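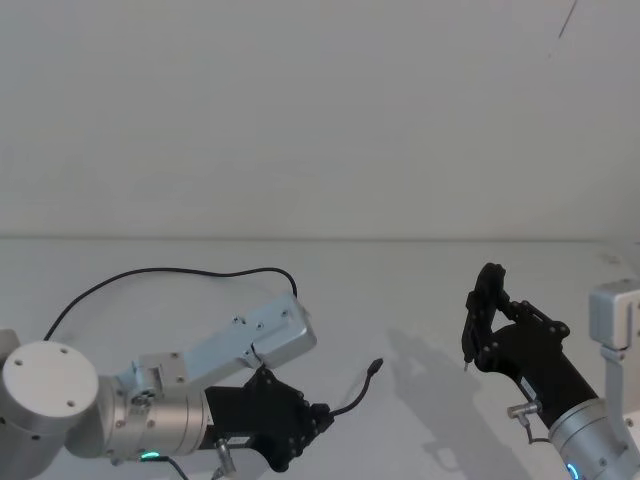 Do I need to bring my own cables to the repair table?
Bring whatever you have with the plug end still on it, and we will find you a spot at the bench.

Minutes of the Gasono Bench Group, February meeting

Mulugeta Tilahun opened at 7 p.m. and thanked everyone for coming out in such slippery weather, and for the two kinds of soup, both of which were finished before we got to the second item. There were 19 of us, which is a very good turnout for February and meant that the folding chairs from the hallway had to come in. The minutes of the last meeting were read and agreed, with one correction: the spool of wire came from Maluleke and was paid for in full, and we are sorry for having suggested otherwise.

1. The white table

There was a long and friendly talk about the white table and what belongs on it. Most of us like it kept clear, with the plain wall behind it, so that a small black plug or a dropped screw shows up right away. Others felt it was a shame to have such a nice big surface and keep telling people to put their mugs somewhere else. After some back and forth it was agreed that mugs, coats and bags stay off it, and that the shelf by the door will be cleared to make room for them. The dark line high on the wall, toward the right, came up again. Mulugeta will go up with a flashlight and see whether it wants filler and a lick of paint.

2. Loose cables

We then moved on to cables, which we seem to do every month! The feeling was that a cable waiting for work should lie with its plug well out on the table where a person can get at it, and that the longer runs should be kept in one wide loop to the side so they don't get tangled up with the short ones. Somebody asked if we could tape the long ones down. The tape left a sticky mess last fall, so we would like to try soft ties first, and Zerkthorpe has a bag of 100 at a fair price. Agreed to buy one bag and see how long it lasts us.

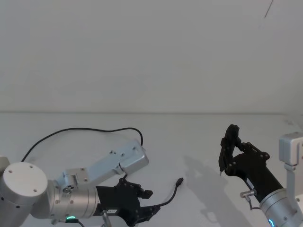
3. Working on small connectors

Mulugeta gave a lovely short talk on handling small plugs, and quite a few of us wished it had gone on longer. His main advice was to hold the cable a little way back from the plug, let the plug stand up clear of the table, and bring the pen-shaped tool down to it slowly from above. He likes to stop just short and look before touching anything. He also asked that we all go easy on the fingertips and the cable alike, as squeezing harder has never yet made a plug sit still.

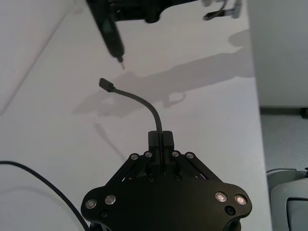 Cable held upright, with the tool tip a little way above the plug.

There were questions about whether the slim tools should be kept at the bench or signed out. Signed out won, by a fair margin, and the sheet will hang on the hook next to the light switch. Please write so that the rest of us can read it.

4. Money

The tin holds $51 after the soup things were paid for. The Jekero order for new tips can go ahead, and whatever is left over will go toward the ties.

5. Anything else

The radiator is knocking again. The spare key is with Mulugeta until the next meeting, so call him before you come over. A gray scarf was left on the back of a chair and is now on the coat rack.

The meeting closed at 8:40 p.m.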